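Parallel gripper for working inside PC towers: Prarko or Plitia? And does the wrist camera stay?

Posted in: Small Automation > Grippers and end effectors

towerpicker
Joined in April

Hi all, long-time lurker, first real post. I'm setting up a cobot cell that handles parts in desktop computers: memory, processors, hard drives, that kind of thing. The tower lies on its side on an extrusion table with the side panel off, and the parts have their own spots in a flat gray printed tray next to it. The arm runs off a Nel controller and I have no complaints there. It does what I tell it and the pendant doesn't make me want to throw it.

The gripper is where I'm stuck. I've got two of them here and I can only keep one. The Prarko opens to 103 mm and has a fairly fat body. The Plitia opens less but the body is slimmer, and it costs $700 more once you add the coupling plate and the cable. I can't decide if slimmer matters that much to me. The wide opening is nice for hard drives in caddies, because I can grab one across the wide side and not be fussy about the angle. RAM is the opposite problem, it's a thin little stick in a long groove and I don't need anything close to that opening.

Then there's the camera. I'm using a Larkico on the wrist, and I'm wondering if I should drop it and go with one fixed camera over the table. The fixed view is great for seeing where the arm is in relation to the case, but once the fingers go down toward the CPU socket the arm gets in the way of a lot of what I'd like to see. The wrist view has its own headaches (mostly the gripper blocking the bottom of the picture).

So, two things I'd love opinions on. Which gripper would you keep for this? And fixed camera, wrist camera, or both? Side view of the setup so you know what I mean: 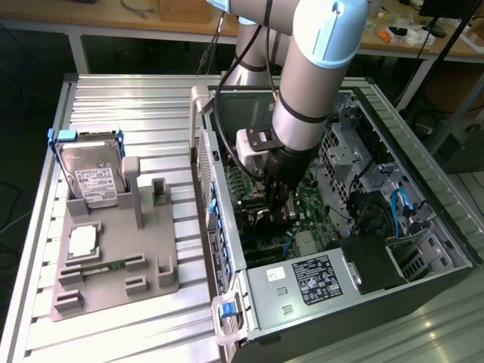

solder_and_sawdust
Top contributor

I'd keep the one with the wide opening. You can always close a wide gripper, you can't open a narrow one any further than it goes. I had a narrow one for a couple of years on a machine tending job and every new part was an argument.

What I'd spend the $700 on is fingers. Get long ones made, thin at the tips, and the fat body never has to go down between the drive cage and the power supply in the first place. Just remember that longer fingers flex more, so turn the grip force down and check that they still close parallel. Mine were off by enough that they pinched at the tips and gapped behind, and I blamed the controller for a week before I looked with a flashlight.

Also watch your cable. If it loops down along the side of the arm it'll find something to snag on when the wrist rotates. Ask me how I know.

No opinion on cameras, I use fixtures for everything.

qwertybird

just get a suction cup

towerpicker
Original poster

Suction wouldn't do much for me on RAM or on the drives, but thanks. Coming back to answer my own thread because I've now had time to run both grippers properly, and somebody is going to search for this one day.

I ran 194 moves on each gripper, same tower, same tray, same speeds on the Nel. A move means going to the part, gripping it and backing out to a safe height. I called it a miss if the fingers touched anything they weren't supposed to touch or if the part shifted in the grip enough that I'd be nervous placing it.

The slim body helped less than I expected! Over the processor area there's plenty of room. You've got the load plate swung open on one side and memory slots above and below, and either gripper can come straight down as long as the fingers are long enough. What matters there is finger thickness, and both brands come with stock fingers that are too thick for my taste.
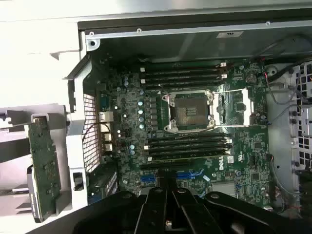 The memory slots are where I lost most of my time. You want to come in square to the stick and grab it near the middle, and if the gripper is rotated even a little, one corner of the module leads and it goes in crooked. Both grippers were the same on this. It's an alignment problem, and I fixed it by teaching the pose again with the wrist camera on and going slower for the last bit of the move. I dropped to 3 mm steps on the pendant for the final approach, wrote down the numbers and used those. Boring, but it works.

Where the Plitia did win was close to the drive cage and the power supply, where there are walls on more than one side. The Prarko body bumped the sheet metal there a few times and the slim one didn't. If all your work is in that corner, then yeah, I can see paying for it. For me it's a small part of the job, and I could get around it by tilting the approach. So I'm keeping the Prarko, with new fingers. solder_and_sawdust, you were right about the flex, by the way. I made my first set too long and had to shorten them.

Now the camera stuff, which I ended up caring about more than the grippers. Keep both. I tried a stretch with the Larkico switched off and only the fixed view, and I hated it. I could tell that the fingers were in the case but I couldn't tell what they were next to. With the wrist view on I could check my spacing before closing, even with the fingers taking up the bottom of the picture.

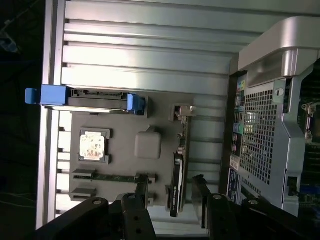

Lighting needs work if you go this way. Bare metal in a case is basically a mirror, and a bright panel or a mesh grille will wash out whatever is near it. Auto exposure makes it worse, because it hunts every time the arm moves over something shiny. I locked the exposure on the Larkico a bit darker than looks nice on the monitor, and now the dark parts of the board are kind of murky but the edges stay put - and edges are what I line up on. I'm also going to try a sheet of plain white diffuser under the overhead light, which I should have done at the start.

One more thing for anyone mounting a camera on the wrist: put the bracket on before you teach anything. I moved mine after the first round and it changed how far I could tilt near the tower wall, so a bunch of poses had to be redone. And set your payload on the controller again with the camera included. The Nel let me run with the old value and the arm sagged slightly when I put it in hand guiding, which made me think I had a brake going bad.

Still open: I don't love the grip on the drive caddies. The plastic is slick and bare metal fingers slide on it a little. I've got some thin rubber sheet coming and I'll glue it to the inside faces. If anybody has a favorite pad material that doesn't leave marks, please post it, I'll check the thread in the evenings.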